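Skelham Children's Services
Family Resources: Caring for Soft Toys at Home and in Care Settings

Last reviewed 5 June 2023

Soft toys are handled, slept on and carried from room to room more than almost any other item in a child's life. The procedure on this page sets out how families and licensed care providers should inspect, wash, dry and store them. It applies to toys with a fabric outer and synthetic filling. Toys containing batteries, sound units, beads or wheat filling are covered at the end of the page.
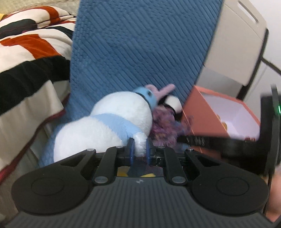
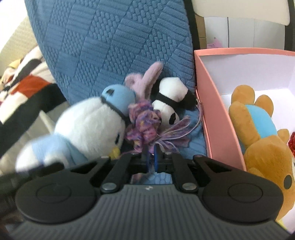
Plush toys. In the second picture, a brown one is in the open pink box and others are on the blue cover.

Before washing

Read the sewn-in label first. Where the label gives a washing instruction, it takes precedence over the advice on this page. If the label is missing or can no longer be read, treat the toy as hand wash only.

Check each toy for loose eyes, open seams and exposed filling. Pull gently on any hard part. A part that moves should be removed and the toy withheld from children under 3 until it has been repaired. Seams should be closed with polyester thread using a small ladder stitch, as washing will enlarge any gap.

Remove ribbons, scarves and clothing and wash these separately. Brush off dried food or mud with a soft brush.

Machine washing

Place the toy in a zippered mesh bag or a knotted pillowcase. Select a gentle cycle with cold or warm water and a slow spin, ideally no higher than 500 revolutions per minute. Use half the usual quantity of an unscented liquid detergent. Powder may leave residue in deep pile. Fabric softener is not recommended.

Do not wash dark and pale toys in the same load the first time. Two towels of a similar colour may be added to balance the drum.

Hand washing

Fill a basin or laundry tub with lukewarm water and a small amount of detergent. Submerge the toy and press it repeatedly with flat hands. Wringing will distort the filling. Rinse in clean water until no suds remain, then roll the toy in a dry towel and press firmly.

Drying

Reshape the toy while it is damp and dry it on a flat rack in moving air, turning it every four hours. Large toys may need nearly 2 days. The centre dries last, and a toy that feels cool when squeezed should be left longer. Tumble drying is acceptable only where the label permits it, on the lowest setting.

Once dry, restore the pile with a clean, soft-bristled brush.

Storage

Store toys in a ventilated box or on an open shelf. Sealed plastic tubs are suitable only for toys that are completely dry. Care settings should keep toys awaiting washing in a separate, marked container.

Toys that should not be immersed

Wipe the surface with a damp cloth and mild detergent, keeping moisture away from seams and battery compartments. Allow to air dry.

Related pages
Washing dress-up clothes
Cleaning hard plastic toys
Laundry schedules for care settings (updated March)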